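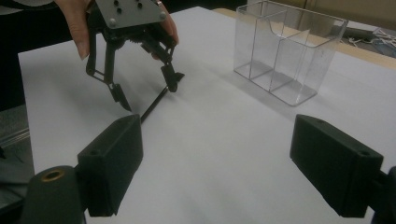

斯图斯托瓦赫（Stustovach），四月

机器人示教实践 第三讲讲义：手把手教，以及隔着一段距离教

授课：Odette Besnard　　实验辅导：Ruairí Mulligan

上一讲结尾有同学问，既然轨迹可以用程序写，为什么还要人拿着夹爪在桌上比划。我请他回去写一段程序，让夹爪从白色台面上捏起一根细黑杆。他写了两个晚上，交来的代码很漂亮，杆子还在桌上。今天就从这根杆子讲起。

一、三种示教方式

1. 拖动示教（kinesthetic teaching）。人直接推着机械臂走，控制器记下关节角。优点是直观，缺点是你推的时候身体挡在中间，相机录到的多半是你的袖子。而且七个关节的臂并不总愿意往你想的方向弯，推久了会觉得是它在教你。

2. 遥操作（teleoperation）。人在主端动，机器人在从端跟。数据天然属于机器人自己的身体，训练时省去一层换算。代价是手感：多数便宜的主端没有力反馈，操作者靠眼睛猜接触。第一次上手的人捏东西，要么停在物体上方不肯下去，要么一头扎进桌面。两种情况本课都有录像存档，姓名已隐去，但当事人认得出自己。

3. 手持夹爪示教。把夹爪从机械臂上拆下来，或者另做一只同样构型的，人握着它去干活，只记录夹爪的位姿、开合量和手持工具上相机的画面。没有臂，也就没有臂的奇异点；同时也没有臂的工作空间限制，于是你会很自然地录下一段机器人根本够不着的动作。这一点考试不考，但期末项目会考你。

二、细长物体为什么难

页首的细黑杆，样子像筷子或者细笔，斜躺在两根手指下方。对人来说这不算任务，对策略网络来说至少有下面几件事要同时做对。

接近方向。夹爪的开合方向应与杆的轴线大致垂直。斜着夹，杆会转，转完之后的姿态谁也没教过。示范时先在高处把角度摆好再下降，不要一边下降一边拧手腕。人这样做毫不费力，模型学到的却是一团耦合的旋转和平移。

高度。杆子细，指尖要很贴近台面才夹得到。高一点夹空，低一点顶桌子。手持示教时人的手会自动让一让，这个“让”在位姿数据里只剩一点抖动，力的信息全丢了。回放到刚性的机械臂上，它不会让。

张开量。很多同学习惯把手指张到最大再去夹，觉得保险。对细杆，过大的张开量意味着闭合行程长，连杆式手指的指尖在闭合过程中还会沿弧线走，高度跟着变。请在标定表里查清你那只夹爪的指尖轨迹，不要凭感情相信它是直线。

遮挡。最后几厘米，指尖和夹爪本体往往正好挡住目标。杆的一端被夹块遮掉是常态。模型要么记住它刚才在哪里，要么去猜。所以每条示范的开头请多停一拍，让画面里有一段看得清楚的时间。

三、示范数据的规矩

本学期用的记录软件叫 Brilten，版本以实验室机器上的为准，请勿自行升级。Maëlys Maillard 上学期升级过一次，坐标系的手性换了，她的夹爪从此以镜像方式热爱生活。

每组交 96 条有效示范，物体和任务自选，但同一任务内起始姿态要有变化。什么叫有变化：杆子转过角度，挪过位置，离边缘有远有近。什么不叫有变化：同一个姿势录了 96 遍，文件名不同。

失败的示范不要删，另存一个目录并注明原因。“手滑”可以，“不知道”也可以，“机器的问题”请附证据。

握持方式在一个数据集内保持一致。换人可以，换人时在日志里写一行。人和人的手腕习惯差别很大，Odette Lefèvre 和 Ruairí 录的同一个任务，混在一起训练，模型得出的结论是站在两人中间犹豫。

速度放慢，但不要停停走走。停顿会被模型当成任务的一部分。去年有一组在每次夹取前都要停下来商量，训练出来的策略也在夹取前停下来，像在等谁同意。

四、一个小账本

Sadowski 小组的对照结果，供大家写报告时参考，引用请注明是课内数据。他们共采集 973 条手持示范，同步检查后剔除 195 条。剔除的主要原因是时间戳错位，其次是跟踪丢失，再次是操作者中途接了电话。剩下的数据分批训练，500 条之后夹细杆的成功率几乎不再上升，换了一批起始姿态更杂的示范，才又往上走。由此可见，到了某个阶段，再录一晚上同样的东西，主要锻炼的是你的前臂。

五、课堂练习（两人一组）

甲持夹爪，乙看实时画面。甲闭上眼睛，由乙口头指挥，从台面上夹起细杆，再举高一掌。做完交换。

练习中请注意乙用了哪些词。“往左一点”是谁的左？“再低”低多少？把这些指令原样抄下来，不要润色，下次课用它们讨论动作表示和参考坐标系。往届抄得最完整的一份里，“不是那个左”出现的频率高于“左”。

交换之后通常会有一方认为对方指挥得很差。这属于正常实验现象，请记入日志。

六、阅读与作业

必读：课程页上 Armelle Bouvier 的实验笔记《从手腕到法兰》，重点看外参标定一节，附录里的推导有一处符号错误，找到的人不必举手，写在作业里即可。

选读：Flotside 遥操作台的使用手册，前半本。后半本是保修条款。

作业：选一个细长物体，写一页纸，说明手持示教和遥操作各会在哪一步丢掉什么信息，并各给出一种补救办法。“增加数据”不算补救办法。

下次课带上标定板，夹爪用完请把手指合拢再放回架上。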